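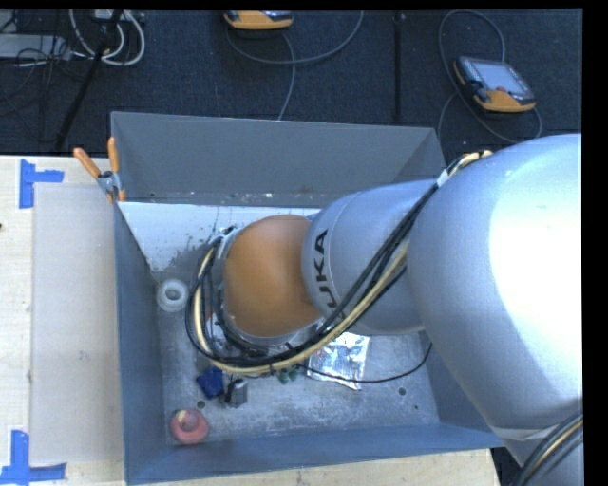 Remo Orlandini writes in to ask why his parts bin is always full of things that aren't parts, and whether a person is supposed to sort it or just buy a second bin. He has tried the second bin. It filled up in a week, and with the same stuff.

I have some sympathy. An open metal bin on a workbench is an invitation, and people who would never drop foil on the floor will drop it in a bin without breaking stride. Mine has held foil, beads, a plastic ring off something and a block whose purpose left the house before I did. So, what works for me:

**Clamp it down.** A bin that slides gets shoved to the back of the table, and a bin at the back of the table is a landfill. A clamp on one corner will do. Put it at the corner you don't reach across, or you will meet the handles with your elbow every morning until you move it.

**Empty it by hand, big things first.** I used to tip mine out onto newspaper. Then I spent an evening in November on my knees in the hallway looking for washers. Now I take out anything I can grab, then the middling stuff, and leave the small bits for last.

**Foil goes first of all.** Crumpled foil hides things. Open it up before you throw it out. I once put a perfectly good drill chuck key in the trash this way and went to Marras to buy another – they were very nice about it, the third time.

**Check for holes.** A lot of sheet-metal bins have small ones in the floor. Very small beads and screws find them. A bit of tape on the underside fixes it, and it's easier to put on before you fill the bin than after. Ask me how I know.

**Give strays 2 weeks.** Anything I can't name goes in a jar with the date on the lid. The current jar says 2021-02-18. If I haven't needed the thing by then, out it goes, and I generally need it the next day.

**Wipe the floor of the bin while it's empty.** Dry rag first, then a damp one, then dry again. The scuffs won't come out. I have tried Jullden paste, baking soda and bad language. Sloped sides are easier than straight ones, at least, as the dust slides down to meet you.

As for the second bin, Remo, keep it, but put a lid on it. I have 3 now, and the one with the lid is the only one I would show to company.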